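Ticket 649 – Tin packing, cell 2: left arm stops short on pick
Opened by: Rosalie Imhof, packing bench
Site: Asamoah gift packing, upstairs
Priority: normal (we can still pack by hand)
Status: closed, one follow-up open

Tuesday, 8.10
Left arm has started giving up on the small tins. It goes out, slows down, waits, then parks itself and puts "no grip" on the screen. Right arm is fine. Mugs are fine on both. I have restarted the Prokov controller once and it made no difference. Pictures attached, one from the fixed camera and one from a wrist camera.
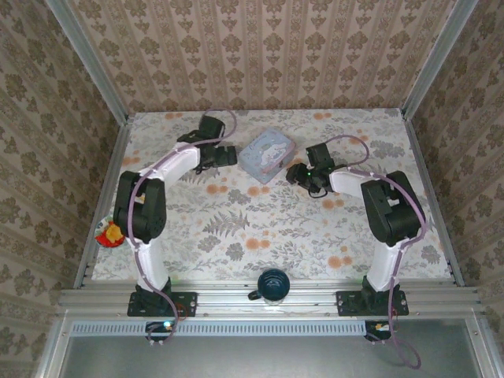
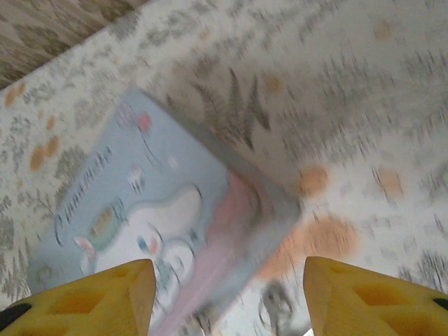 Counted from the run log: 31 picks tried since start of shift, 12 ended in "no grip". All 12 were tins and all 12 were the left arm. Yesterday's log has none at all, so something changed overnight or first thing.

8.35 – reply from Zornon support
Thanks Rosalie, that's a really useful split. Three things to try, in this order please:
1. Check whether anyone has changed the item recipe for the tins. Look at "approach height" and "settle time".
2. Run the finger check (Tools, Fingers, Open and close) on the left arm, with nothing under it.
3. If both are fine, run ten tins with the arm at half speed and send us the log.
Don't re-teach the home position yet. It will hide the fault if it's a recipe problem.

9.05
Did 1 and 2. Finger check passed, opens and closes evenly, no complaints. Recipe is where it gets interesting! Settle time for tins is set to 0 on the left arm and 30 on the right. I didn't know they could be different. I haven't touched it yet, just wrote it down.

9.20 – reply from Zornon support
They can be different, and they shouldn't be for the same item. Settle time is how long the arm holds still before it takes the picture it uses for the last bit of the move. With 0 it takes the picture while it is still travelling, the edges come out soft, and it can't decide where the tin ends. Mugs have their own recipe, so they won't show it. Could you set the left arm to 30, save, and then reload the recipe? Saving alone doesn't load it.

9.50
Set to 30, saved, forgot to reload, ran two tins, both failed, read your message again, reloaded. Since then every tin has gone through on the first try. I am so pleased. I stood and watched it do the lot when I should have been folding boxes.

10.15
Found the cause. The evening shift had a go at speeding up the left arm and used the "Fast" preset, thinking it only changed travel speed. It sets settle time to 0 as well. No blame there, the screen doesn't say so and I'd have pressed it too. We did talk about it at the change of shift and agreed that whoever edits a recipe writes it in the bench book, with the old number next to the new one.

10.40 – reply from Zornon support
Good find. Agreed that the label is poor and I've passed it to the people who look after the screens. Can I ask how the team is getting on with the cell in general? We're collecting notes on that in May and yours are always worth reading.

11.30
Happy to! Short version is that I like my job more than I did last year. Before the cell went in, I placed tins from clock-on to dinner and my wrists ached by Thursday. Now I set up the runs, look after the recipes and do the ribbon work, which was always the part I was good at. I've learned to read a log, and I can tell a gripping fault from a seeing fault most of the time, though this morning had me fooled for a good hour.

It isn't all rosy. The bench is quieter and people chat less because someone is always keeping half an eye on the arms. A couple of the older hands didn't want to go near the screen at first, so Bono (our trainer) sat with them and let them break things on the practice recipes, and that helped far more than the manual did. One of them now spots problems before I do. And we still want a proper answer on who gets called when it stops at night, as at the moment it's whoever picks up the phone.

What would help most from your side:
– recipe changes showing the name of the shift that made them
– a warning when left and right don't match for the same item
– the reload button next to the save button, please, please

11.55 – reply from Zornon support
All three logged. The mismatch warning is already being worked on, so you may see it in the next update. I'll keep the label as a follow-up under this ticket and close the rest, if you're happy.

12.05
Yes, close it. Left arm still going nicely. I've put the settle time on a sticky note by the screen until the warning arrives.

Resolution: left arm settle time for tins restored from 0 to 30, recipe reloaded. No parts changed.
Follow-up: wording of "Fast" preset, with Zornon.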